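Clorkatholm Community Kitchen Course
Unit 2 handout: Clearing down and sorting
Prepared by Ro-un Yoon, revised Nov 16, 2024

Welcome back, everyone, and thank you for being so patient last session when the sink at the far bench decided it had had enough of us. It has been seen to. Please still run the tap gently at that end.

These notes go with the second half of the unit, the part after the cooking, when people tend to drift toward the coats. I do understand it! You have eaten, you are full, and the stool by the radiator looks very good. But the clearing down is part of the course and it is on your assessment sheet, and I have come to like it nearly as much as the cooking, which my sister says is a sign of age.

What we covered in class

We began with the question of where the trash goes while you are still working. Most of you, at home, walk each wrapper to the bin as it comes off. That is fine when the bin is at your elbow. In our kitchen it is by the back door, and when several people are walking back and forth with eggshells somebody gets bumped with a hot pan. So we use what I call a landing spot. Pick one stretch of counter, away from your cutting board, and let the dry waste gather there until there is a lull. Wet scraps (peelings, coffee grounds, anything off the fish) go straight into the lidded pail and never on the landing spot.

Keep the landing spot clear of the oven, too. Plastic film and bags will shrink and stick to warm metal, and I have spent a whole evening picking bread bag off an oven door at the Netton hall with a wooden spoon handle. If the oven is the countertop kind, remember that its sides get warm as well as its front, so give it a good arm's length.

Then we talked about sorting. Our hauler is Burnik, and their rules for our building are the ones on the laminated card beside the door. Your rules at home may be quite different, so do look them up before you repeat any of this to your family as gospel.

Bottles. Empty, rinsed, squashed a little if you like, and with the cap screwed back on. Several of you had been taught to take the caps off, and for years that was the advice here too. Burnik now wants them on, as loose caps fall through the sorting screens. Labels can stay.

Foil. Clean foil only. Roll it up into a ball and keep adding to the ball, because little scraps get lost. If there is cheese baked onto it, wipe what you can, and if it still looks like lasagna, it is trash.

Paper. Plain paper goes with the paper, even when crumpled. Greasy paper does not. Baking paper does not either, as it has a coating on it, and I am sorry to say I got this wrong for a long time.

Wrappers. The shiny printed kind, from candy and chips and cookies, all go in the trash here. Do the scrunch test if you are unsure: squeeze it in your fist and let go. Foil stays in a ball, and the plastic sort springs open again. Thin bags are trash at this building as well, though the Woo market takes clean ones in the barrel by its entrance.

Before you sort, take a moment and look for things that are not waste at all. This is the step people skip. A crumpled heap has a way of swallowing whatever is next to it, and over the years I have fished out a garlic press, a measuring spoon, and somebody's reading glasses.

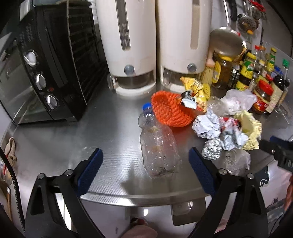
Cloth and yarn things are the ones most often lost this way, so put pot holders, crocheted pieces, dishcloths and the like on the hook side of the room as soon as you are done with them. Whatever needs washing goes in the hamper under the window.

Wiping down

Once the heap is gone, the steel gets done in two passes. The first is warm water with a drop of soap, going with the grain of the metal and drawing crumbs toward you into your cupped hand. Don't forget the rounded front edge, which collects more grease than you would think from all of us leaning on it. The second pass is a clean damp cloth, and then dry it off so it doesn't spot. No scouring pads, please. The scratches stay for good, and food gets into them.

Oven knobs come last. Check that everything is turned off before you wipe, and look again afterward, as it is very easy to nudge a knob around with the cloth.

For next time

Please keep your dry kitchen waste from one ordinary day at home, rinse anything sticky, and bring it along in a bag. We will tip it out and sort it together, and no one will be judged on their snacks. If you can, find out what your own hauler says about bottle caps and foil, and write it on the back of this sheet.

The December session is the holiday baking one. Flour and butter are provided. Bring an apron and a container with a lid, preferably one you don't mind not seeing again for a while.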